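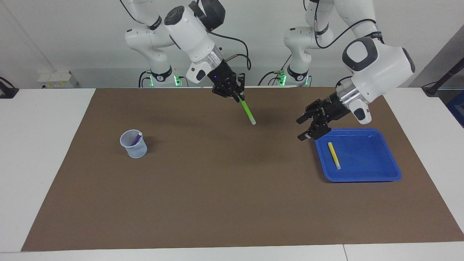
Brinatton, 18 July 2025

Notes from the Erkmont open day, for anyone who missed it and for the write-up due after. Read with the handout on grippers (the one with the pinout on the back).

Stop 1, two-arm bench. Two arms side by side, two-finger gripper on each. Job: sorting markers. Brown paper over the table, blue tray on one side, clear cup on the other. Green marker in one gripper, yellow in the tray, purple in the cup. Other gripper open over the tray.

Left and right are the ROBOT'S left and right. From the visitor side they swap. Half the group wrote this down backwards, check yours.

Points from the talk:
- each arm has its own planner, shared clock. One stops, both stop
- gripper force is set low for markers, numbers in the handout
- 800 recorded runs so far on this task, 500 of them usable. Rest thrown out, mostly bad grasps near the cap
- cup is harder than tray. Narrow opening, light, tips over if the marker catches the rim
- see-through plastic is hard on depth cameras, we did this in week 7, go back to teh slides

Q from the floor: why two arms if one can reach? Reply was handovers, plus less travel per pick. No timings given. Ask again in December when Didarari runs its own demo.

Stop 2, Ortuño conveyor cell. Short visit, guard closed, no hands-on. Only thing to note is the light curtain layout, sketch it from memory if you didnt get it down.

For the write-up, 2 pages max:
Pick one move from stop 1 (tray pick or cup drop). List the states. Say where it can fail and what sensor would catch it. Diagrams by hand are fine. Label the frames, base and tool, for BOTH arms.

Safety forms go back to the front desk, not to me. Badges too.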